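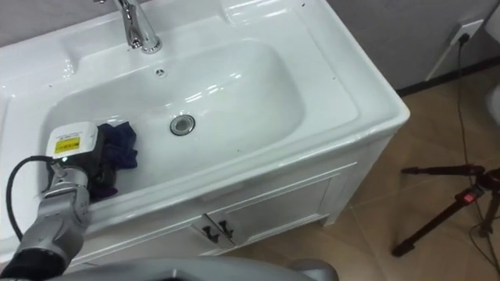 Household task teaching: frequently asked questions

Evico records people guiding a robot through ordinary jobs in the home. The questions come from new operators and from people who let us use their rooms.

What does an operator do?
You move the robot through a task while it records. For cleaning a washbasin, that means picking up the cloth, wiping the bowl and the ledges, working around the tap and drain, and putting the cloth down. One full run is called a demonstration.

Do I guide the arm by hand or by remote control?
Both are used. By hand, you hold the arm near the wrist and push it where it needs to go. By remote control, you hold the Gretitz handset and the arm copies your movements. Most bathroom work is done remotely, as there is seldom room to stand next to the robot.

Do I need experience?
No. Training takes 3 sessions. The first is spent opening and closing the gripper and moving the arm slowly in free space.

How many demonstrations does a task need?
Our target for wiping a basin is 2000 good runs across different bathrooms. Tasks with more steps, such as cleaning a basin and then folding the cloth, are set at 3000. The Mutiso bathroom set has 411 accepted so far.

Why does the cloth give so much trouble?
It changes shape each time it is gripped. Take a good handful near the middle and leave the corners alone. If it slips, pick it up again and carry on. A recovery is useful and should stay in the recording.

Should I wipe in the same pattern every time?
No. Start from the left on some runs and from the right on others. Press lightly and keep the fingers off the ceramic.

When should I throw a run away?
Discard it if the arm knocks the tap, if the handset loses its connection, or if someone has to reach in and help. Press the red key on the handset and choose a reason from the list. Untidy wiping is not a reason on its own.

Can water be used?
Only a damp cloth, wrung out beforehand. Keep the tap off while the arm is over the basin. The gripper is not sealed.

What do I need to clear from my bathroom?
Take toothbrushes, soap and glasses off the basin and lift any loose mats. We also need one working socket. Please keep children and pets out until the operator has switched off the arm.

Who can see the recordings?
Reviewers at Evico and the Clekedura team, who train the robot from them. Mirrors are covered or blurred. You can ask for a room to be removed at any time before the set closes in June.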